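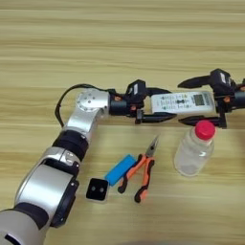

I have spent most of this weekend with the drawer under our TV, and I'm writing it all down now before I lose my nerve and shove everything back in. We moved to the house on Holloway in March, and whoever packed the living room (me) solved the problem of small things by tipping them all into a single box and writing MISC on the side. Then the box got tipped into the drawer. Remotes, mostly, but also whatever else was lying near a remote at the time. The white one is the remote I've been fussing over longest, with its rows and rows of tiny gray and dark buttons, the small gray screen near one end and that dark bow tie of a button sitting in the middle of its face. I love the bow tie! I want every remote to have one. The symbols on the rest of the buttons are so small that I gave up and went off to find my reading glasses, which were in the kitchen, next to a cup of coffee I'd made and forgotten.

So that's the kind of weekend it's been.

My brother-in-law Fraser Rutherford says you should throw out any remote you can't match to something in five minutes. Fraser lives in an apartment with one TV and one lamp, so of course he says that. I have a whole house and a garage and a husband who used to buy speakers the way other people buy sandwiches. Anything I throw out on Saturday will be desperately needed by Tuesday night, and the person who needs it will ask me in a very calm voice whether I've seen it.

## What I did

I pulled the drawer all the way out and carried it to the table, because the light's better there and the wood is pale enough that a black screw can't hide on it. (I dropped one on the living room rug in March and I believe the rug ate it.) Then I started sorting into piles, except the piles kept running into each other, and I'd stop to press things, and before long there were pliers and a plastic bottle and bits of I-don't-know-what in with the remotes and I'd have to start again.

Here's how it shook out, more or less:

- **Keep, we know what it does.** TV, the living room fan, the soundbar. Easy.
- **Keep, for sentimental reasons.** The remote from our old Skokero stereo. The stereo went to the dump when we moved and I cried in the car a little. The remote stays. I won't be taking questions.
- **Try it on things.** The biggest pile by a mile.
- **Batteries only.** As in, take out the batteries and say goodbye.

The "try it on things" pile is where the afternoon went. I walked through every room in the house pointing remotes at anything with a plug, including the microwave, and I felt like a very confused wizard. The Fleltutine remote turned out to belong to a space heater we keep in the hall closet, and I was so pleased that I ran out to the yard to tell my husband, who said he'd known that all along and why hadn't I asked. He has a point but I'm not giving it to him.

## The phone trick

If you don't know this one, it's the best thing I learned all weekend. Open the camera on your phone, aim the front of the remote at it and hold down a button. On a lot of remotes you'll see a little purplish flicker on your phone screen that you can't see with your own eyes – if it flickers, the remote's sending something, and if you see nothing you can try new batteries before you write it off. My front camera does it better than the back one. I learned it from Balakrishnan Gowda, who runs the repair counter at Brurnden and who has fixed my vacuum more times than I'd like to put in print. He said it doesn't work for the kind that use Bluetooth, so don't go tossing a streaming remote on my say-so.

He also told me to clean the battery contacts with a cotton swab and a bit of white vinegar if they've gone crusty, then wipe them again with plain water and let the whole thing dry with the door off. I did two of them that way. One came back to life and the other one didn't, and I've decided to be happy with that.

## Codes, ugh

We also own a universal remote, and the idea was that it would replace half the drawer. The booklet wants you to punch in a four-digit code for each thing you own. The TV took 1413 on the first go and I did a dance. The DVD player wanted a three-digit one, 851, with no explanation of where the fourth digit had gone, and I sat there trying 0851 and 8510 like I was cracking a safe before I just typed the three numbers and waited, and the tray slid open all by itself. I've written both codes on a piece of masking tape and stuck it inside the battery door. I should have done that years ago. The fan won't take any code at all, so the fan remote gets to stay in its own right.

## Where it all lives now

I bought a shallow tray at the thrift store, the kind with little dividers, and it fits in the drawer if you put it in at an angle and then kind of sigh at it. Everyday remotes go in the front and the now-and-then ones in the back. Each of them has a strip of tape on its back with the name of the thing it runs in black marker. My handwriting is bad enough that "FAN" looks like "EAR" but we all live here, we'll cope.

The tools are going back to the garage. The batteries are in a jar for the recycling drop-off (please don't put them in the kitchen trash, tape the ends on the ones that need it). And the screws and odd bits are in an envelope that says "odd bits", so some things never change.

What I haven't sorted out yet is the spare-cable bag, which I found behind the drawer when I had it out, hanging there on a nail like a bat. I put it in the hall closet with the heater and shut the door. If anyone has a good way of telling one black charger from another black charger, leave me a comment, because I've got another free weekend coming up and my husband is already looking nervous.

Posted 5/20/18, from the couch, with the right remote in my hand for once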